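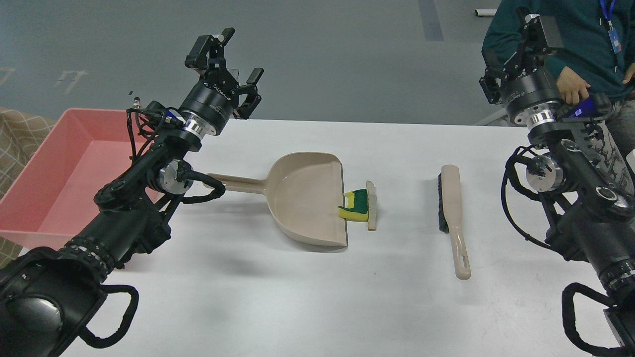 How to Request Seats for a Studio Taping

Odstead Studios records "An Evening with Kumiko Nishimura" before a live audience in the Ploludbridge Auditorium. Seats are free of charge and are assigned by request. These instructions apply to members of the public who wish to attend a taping as individuals or as part of a group. Press accreditation is handled separately and is covered at the end of this page.

Before You Begin

Requests open at 10 a.m. on the first Tuesday of the month before recording. The auditorium holds 1,132 people, but a portion of the lower level is held for production use, and the number of public seats varies with the camera plan for each program.

All audience members must be 12 or older. Anyone under 18 must be seated beside a parent or guardian whose name appears on the same request.

Guests are confirmed late in the production schedule and may change without notice. A seat is issued for a recording date, not for the appearance of a particular actor, musician or author, and requests cannot be moved to another date when a guest withdraws.

Step 1. Choose a recording date

Open the Tapings page and select a date marked "Requests open." Dates marked "Standby only" have no remaining assigned seats. You may hold one active request at a time. To ask for a different date, cancel the first request before submitting the second.

Step 2. Complete the request form

Enter your full name as it appears on your photo identification, together with an email address you check regularly. Each request may cover up to two people. The name of the second person is required and cannot be changed once seats have been confirmed.

State any access needs in the box provided. Wheelchair spaces, seats near an exit, sign language interpretation and hearing loops are available. Interpretation must be arranged before the confirmation email is sent, and it is not offered at the door.

Step 3. Confirm your seats

Successful applicants receive an email with a link. Follow the link and select "I will attend." Unconfirmed seats are released to the standby list when the deadline shown in the email has passed. The confirmation contains a reference code — print it or save it to your phone, as the front desk cannot look up requests by name on the night.

Step 4. Arrive for check-in

Check-in takes place at the Dresano Street entrance. Doors open at 5:30 p.m. and close at 6:45 p.m. Your confirmation does not guarantee entry after the doors have closed.

Bring photo identification for each adult in your party. Large bags, food and professional recording equipment must be left at the coat check. Phones are placed in a sealed pouch, which you keep with you and which staff will open in the lobby after the recording.

Solid, medium-toned clothing is preferred. Please avoid bright white, fine stripes and large logos. Audience members in unsuitable clothing may be seated outside camera range.

Step 5. During the recording

The floor manager, Petrică Dobre, will give a short briefing before the host comes on stage. Recording normally includes one pause of 20 minutes while the set is changed for the musical performance. You may leave your seat during this pause only.

Questions from the audience are collected on cards in the lobby. If your card is selected, a member of staff will come to your seat and explain when to stand. Please read the question as written. Requests for autographs or photographs should not be made from the audience floor.

By entering the auditorium you agree that your image and voice may be used in the broadcast and in related promotional material. What is discussed on stage must not be shared until the episode has aired.

Group Requests

Schools, colleges and community organizations may apply for a block of up to 20 seats by writing to Sunee Kamolrat in Audience Services. Include the name of the organization, the preferred date, one alternative date and a contact telephone number. School groups must be accompanied by staff throughout.

Press and Publicity

Journalists, photographers and guest representatives should contact Emiko Kinoshita in the Press Office. Press passes do not include a seat in the audience unless this is stated in writing.

Canceling a Request

Use the "Cancel" link in your confirmation email. Cancellations made before noon on the recording day do not affect future requests. Those who confirm and do not attend will be placed on the standby list for their next request.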